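My aunt left me the Halley, which was a boat, sort of, and 83 jars of pickled beets, which were definitely beets. I'd never sailed anything! But she'd written "take her to Vullach in May" on the back of a phone bill, and you didn't argue with my aunt, even dead.

So I went. I took a sandwich, a blanket and one jar – for luck, I suppose – and by noon I was hopelessly lost in fog. Then I heard singing. Awful singing, the kind she used to do over the dishes.

I followed it straight into the harbor, where an old man was sitting on the wall with a fork in his hand. 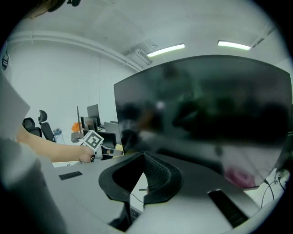
Skarphéðinn Ketilsson
Fiction writer

"You brought the beets?" he said.

I held up the jar. He looked past me at the boat for a long time, and then he moved over to make room on the wall.

"She said you'd only bring one," he told me, and passed me the fork.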